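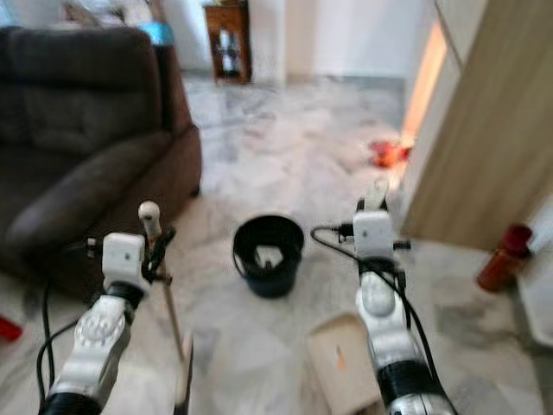
### 4.2 Household trials of the Helloneo kit

The vendor's brochure promises "whole-home tidying on marble, tile and carpet" after a setup of one afternoon. We tested the two-arm Helloneo kit in a furnished living room and logged 121 attempts over 7 sessions in October. Marble was the only floor type we could check, so we make no claim for the other two.

Figure 3 shows the left gripper holding a thin wooden stick with a rounded white knob at its upper end, while a black bucket stands on the floor between the arms. A picture like this says little about reliability. The brochure is full of them, and none comes with a failure count. We scored an attempt as complete only when the object had been gripped, moved and released without help from the operator. By that rule, 54 attempts passed. The vendor's own scoring sheet stops at the grip, and under it the same log gives a much kinder result.

Two further points bear on the price. The cables run outside the arms, and Saber's notes record snags on furniture during wide reaches. The support plan, sold through Preto, also treats each change of room as a new installation. El Ouafi asked for the test data behind the "whole-home" wording and received a list of 354 object names with no trial results attached. Until those results are released, we would treat the kit as a development platform and budget for an operator at all times.

**Figure 3.** The two arms at work on the marble floor, with the stick held in the left gripper.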